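Broseck opens order books for Flumcombe electric van

Compact model offers three body styles and a choice of two batteries

Broseck has opened order books for the Flumcombe, its first electric van, and has released the full equipment list for the model. Deliveries to business customers will begin in May, with private orders to follow once the first fleet vehicles have been handed over.

The Flumcombe replaces the company's diesel-powered Wakach, which has now gone out of production. It uses a new platform and shares only its door mirrors and rear light units with the older van.

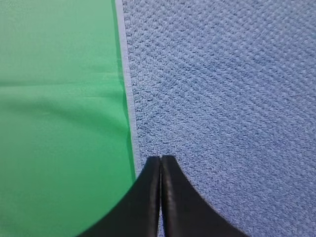
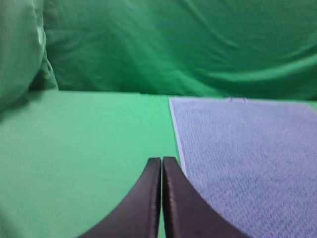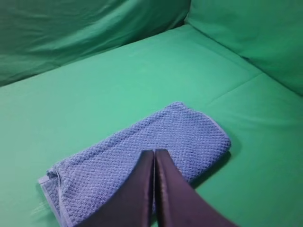
Three body styles at launch

Buyers can choose from a panel van, a crew van with a second row of seats, and a chassis cab for conversion work. All 3 versions have the same wheelbase and the same front structure. A longer panel van is under development and will be announced separately.

The panel van has a sliding door on each side and a pair of rear doors that open flat against the body. A full-height steel bulkhead is standard. Customers who carry long items can order a bulkhead with a lower hatch, which lets pipes or lengths of timber pass under the passenger seat.

Maximum payload for the panel van is 1,000 kilograms with the smaller battery. The larger battery reduces that figure, and dealers will supply exact numbers for each combination of body and equipment at the time of order. The crew van seats five and has a removable mesh divider behind the second row.

Charging and batteries

Both batteries sit under the load floor, between the axles. The charging socket is in the front panel, to the left of the badge, so that the van can be parked nose-in at a depot without a cable running along its side.

On a suitable rapid charger, the smaller battery goes from 10 to 80 percent in 37 minutes. Overnight charging from a wall unit can be scheduled from the dashboard screen or from a fleet manager's computer. Drivers can also set the cabin to warm up before a shift while the van is still plugged in.

Range figures will be published when certification is complete. Broseck has chosen not to quote provisional numbers.

An outlet in the load area is available as an option on all versions. It supplies enough power for tool chargers, work lights and similar equipment, and it shuts off when the battery falls to a level set by the owner.

Cabin

The driver's seat adjusts for height and has a folding armrest on the inboard side. A single passenger seat is standard in the panel van, and a two-person bench can be ordered at no extra cost. The center of the bench folds down to make a writing surface.

Broseck has kept physical controls for the heater, the wipers and the audio volume. Route planning, phone connection and charging settings are handled through the central screen, which is the same size on every version. The screen can be operated with work gloves on.

Storage includes a lidded bin above the glove compartment, door pockets on two levels and a shelf over the windshield. The floor is covered in a one-piece rubber mat that lifts out for washing.

Every Flumcombe has automatic emergency braking, a rearview camera, front and rear parking sensors and a driver's airbag. Blind spot monitoring is standard on the crew van and optional on the others.

Conversions

The chassis cab will be offered with a range of ready-made bodies built by Abubakar, which also supplied bodies for the Wakach. The first of these will be a dropside, a box body with a tail lift and an insulated box for food delivery. Orders for converted vehicles go through Broseck dealers in the usual way, and the finished van is covered by a single warranty — customers do not need to deal with the body builder directly.

Other conversion companies can request drawings and mounting details from the Broseck commercial vehicle department.

Dealers and servicing

A total of 100 dealers will sell the Flumcombe in its first year. Each one will have a ramp rated for the van's weight and at least one technician trained in high-voltage work. Existing Wakach owners can continue to have their vans serviced at any Broseck workshop, and parts for that model will remain in stock.

Service visits for the Flumcombe are scheduled once a year regardless of mileage. Workshops that look after larger fleets will offer evening appointments until 10 p.m.

Prices for all versions are available from dealers on request. Demonstration vans can be booked for a full working day, with the customer's own load on board if required.

Notes to editors

Technical data sheets for the panel van and crew van are available now from the Broseck press office. The data sheet for the chassis cab will follow.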